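Productos > Simulación > Entornos domésticos > Temero Cocina

Temero Cocina: paquete de escenas de fregadero para brazo robótico

Ref. 3064

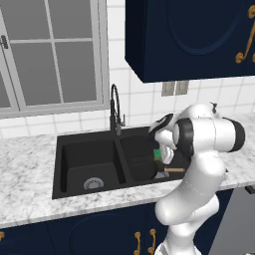
Escena de fregadero doble en Temero Cocina, con el brazo sobre la cubeta derecha. Imagen generada por el simulador.

Temero Cocina es un paquete de escenas simuladas para entrenar y evaluar tareas de manipulación en la zona del fregadero. Está dirigido a laboratorios, centros de formación e integradores que necesitan probar una política de control antes de pasarla a un brazo real. Se instala como módulo del simulador Rarulano y no funciona por separado.

Imprimir | Enviar por correo electrónico

Qué incluye

El paquete contiene 42 escenas de cocina y 348 objetos manipulables, entre ellos esponjas, cepillos, utensilios, vasos, platos y tapones. Cada escena se entrega con el brazo ya colocado y con una posición inicial de la pinza que se puede modificar en el archivo de configuración.

Los fregaderos son de una o dos cubetas. En los modelos dobles, el divisor central, el borde y el grifo cuentan como obstáculos para el cálculo de colisiones. La encimera, los azulejos, los frentes de los armarios y los tiradores se pueden cambiar de color y de material sin alterar la geometría de la escena.

Tareas predefinidas

- Recoger un objeto del fondo de la cubeta y dejarlo en la encimera.
- Pasar un objeto de una cubeta a la otra por encima del divisor.
- Retirar un objeto situado junto al desagüe.
- Accionar la palanca del grifo.
- Agrupar los utensilios en un lado de la cubeta.

Cada tarea tiene su propia condición de éxito, un límite de tiempo y un registro de contactos. Las condiciones se definen en archivos de texto. El usuario puede añadir tareas propias siguiendo la plantilla que acompaña al manual.

Trabajo dentro de la cubeta

Las cubetas oscuras son una parte importante del paquete. El fondo queda en sombra, la pinza tapa parte de los objetos y las paredes limitan el ángulo de entrada. La iluminación se regula por escena, y el brillo del material del fregadero se ajusta aparte. Para las primeras pruebas recomendamos usar pocos objetos separados entre sí y aumentar la cantidad cuando la política sea estable.

Los objetos blandos, como las esponjas, usan un modelo de deformación simplificado. Es suficiente para tareas de agarre y traslado. No sirve para estudiar el escurrido ni la absorción. El paquete tampoco simula agua corriente: la palanca del grifo se mueve, pero no sale líquido.

Requisitos

Simulador Rarulano con licencia activa. Tarjeta gráfica dedicada. Espacio libre en disco para las texturas en resolución completa; hay un juego de texturas reducido para equipos con menos capacidad. Los modelos de brazo y pinza se cargan desde la biblioteca general del simulador.

Licencias y precio

La licencia de laboratorio cuesta 800 euros al año, impuestos no incluidos, y cubre todos los puestos de un mismo grupo de trabajo. Los centros de formación pueden pedir una licencia de aula. Las escenas modificadas por el cliente se pueden compartir con otros titulares de licencia, sin redistribuir los archivos originales.

La próxima actualización está prevista para octubre y añadirá escurreplatos y grifos extraíbles. Se descarga sin coste con la licencia en vigor.

Distribución y soporte

Distribuye Jellard. El soporte técnico se presta por correo electrónico, en español y en inglés. Para solicitar una demostración o una licencia de aula, pregunte por Iqra Gondal en el departamento de simulación e indique la referencia del producto.

Productos relacionados: Temero Lavandería, Temero Despensa, biblioteca de pinzas Ó Flaithearta.

Esta página utiliza cookies propias y de terceros para analizar la navegación. Si continúa navegando, acepta su uso. Aceptar | Más información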